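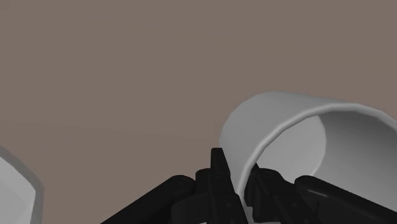
Skornerska held its open day in Cedport in January, and I went to look at one product only. Trullby is a program for building practice rooms on a computer, where a simulated robot arm can be tried out on household objects before anyone pays for a real one. The staff ran the demonstration for most of an afternoon and let visitors take a turn at a desk by the door. I had two turns, one after lunch and one just before closing.

The license costs $1,244 for a year. That buys the room editor, one arm with one gripper, and a library of 2,917 objects. More arms cost extra. There is a free trial, but it won't let you save a room, so it is only good for finding out whether your computer can run the program.

The task they had set up was picking up a mug on a table. It sounds too easy to be worth an afternoon, but a mug is a fair test. The wall is thin, the rim is round, and the fingers have to come in at a sensible angle or they push the mug away instead of holding it. You can steer the arm by hand or write out a set of moves and play them back. I tried both. By hand I knocked the mug over on my first try and got hold of it on my third. The written moves took longer to set up and were much easier to correct.

You get two main views. One is from close behind the gripper and the other takes in the room. The close view is the one I used most for the last few inches, when you need to know where the fingertips are against the rim. Its weak point is that the gripper itself hides a lot. The black fingers and links fill the bottom of the view, and a white mug seen from that near is mostly smooth gray shading, so it is hard to judge depth. I would like a simple distance readout there. The room view is better for planning the approach.

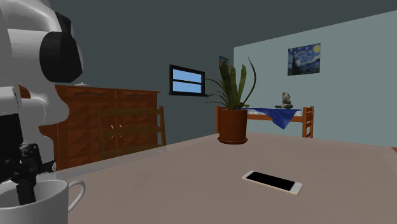

Rooms are where Trullby does well. The one in the demonstration had a bed with a stuffed panda on it, a sideboard, a chair and a print of "The Starry Night" on the wall, and on the table there was a phone and a potted plant along with the mug. You can swap any of these from the library, and moving a piece of furniture is a matter of dragging it. I changed the wall color in a few seconds. The plant leaves look good from a distance. Plain surfaces are very plain, though - the tabletop has no grain or marks at all, and if you are training a vision system you will want to add your own.

Contact is handled fairly well. The mug tipped when I hit it high and slid when I hit it low. Soft things are another matter. I asked to try the panda and was told that soft objects are fixed in shape for now, with an update planned.

I had used Ngcobo before this, and the comparison came up a few times at the desk. Ngcobo is cheaper and starts faster, but its rooms are bare and you build most of the furniture yourself. Setting up a usable bedroom in it took me around 3 hours. In Trullby it would be a short job.

The manual is the worst part. The printed copy at the desk covered the old menu layout, and the gripper settings were listed under a heading that no longer exists. The staff knew their way around and answered everything I asked, but a buyer at home won't have them.

Good points: large library, easy room editing, believable contact with hard objects, two useful views.

Bad points: out-of-date manual, no distance readout in the close view, no soft objects, extra arms cost more.

I would buy it for a school lab or a small workshop that needs varied rooms. For a single arm doing a single job at a bench, I'd stay with Ngcobo.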